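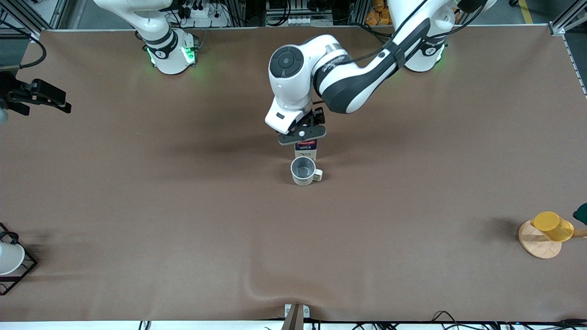
Reading time: 5 minutes

3.2 Setting up and looking after the cell

The cell at Bresley is a two-arm table cell that we used for all the trials in this paper. Figure 2 shows it during a carton task, with the left arm holding the carton over a white mug. The work surface is covered in smooth brown material and both arms stand on the table at the back, so that the front edge stays open for the person laying out the objects. We describe the upkeep in some detail here, as most of the time we lost in the first month went on the cell and very little of it on the software.

Figure 2. The table cell in use. The left arm's gripper points down and holds a small carton upright between its fingers, just above and slightly behind the rim of the mug.

Base positions. The two bases were set out with a steel rule and then checked by driving each gripper to the same three marks on the table. Any disagreement larger than 2 mm was corrected in the base transform and the bolts were left alone. We repeated the check every 30 trials. It takes one person a few minutes and can be done without clearing the table completely, provided the marks themselves are free.

Table covering. The covering gives an even background and stops light objects from sliding when a finger brushes them. Its weak point is that it creeps. A shallow wrinkle tends to form near the front edge, and one can be seen in Figure 2 just behind the grey bracket. A wrinkle there does no harm to a mug placed further back, but a low object set on top of it will lean. The routine was to smooth the covering by hand towards the front at the start of each session and to refit it when smoothing no longer helped. We refitted it twice.

Cables. The cables on the left arm are clipped along the long link. In the first layout the clip nearest the elbow was too tight, and the cable pulled when the elbow turned close to its limit. Kragh moved that clip and left a hand's width of slack on the base side of the joint. After this change we had no further stops from cable strain. The clips are checked by eye before power-up, and by running the elbow slowly through its full range once a week. The cables along the front of the table hang below the edge and have to be looked at separately - a knee or a chair can catch a loop without anyone noticing.

Gripper. Both grippers are of the parallel type. Printed cartons leave a thin film on the finger pads, and a carton that slips by a few millimetres during the lift arrives at the mug lower than planned and strikes the rim. Pads were wiped with a lint-free cloth and alcohol every 30 trials, together with the base check, and replaced when the edge had visibly rounded. The opening width was then zeroed with the fingers closed on nothing. Skipping the zeroing step after a pad change was our most common mistake. It cost us 32 trials, all of which were thrown out and run again.

Starting a session. The operator checks that the ring of lights on each base is green, sends both arms to the rest pose and places the objects by hand. The mug goes down with its handle to the operator's right. Objects not needed for the current task may stay on the table as long as they are outside the path of the moving arm, and their places are noted in the session sheet.

Stops and repairs. Over the whole study the cell ran 965 trials. We recorded 141 stops that needed a person to step in. Most were cleared by opening the gripper and going back to the rest pose. The only repair that needed a part was to the right gripper, where a finger screw had worked loose and damaged its thread. Ismail fitted a new finger from the Roltberg spares kit and the cell was back in use the same afternoon. The three-mark check was run again before the next trial, and we would advise doing this after any work on a gripper, however small.

Comments (3)

tamsin_k: Which thread lock did you use on the finger screws? Ours come loose every February when the heating is on full.

Aisyah Ismail: Medium strength, one small drop. Leave it overnight if you can.

P. Dunmore: We had the same trouble with the zeroing step. We now have the software refuse to start until it has been done.

Contact: Flestgate Papers office | © Flestgate Papers | Back to top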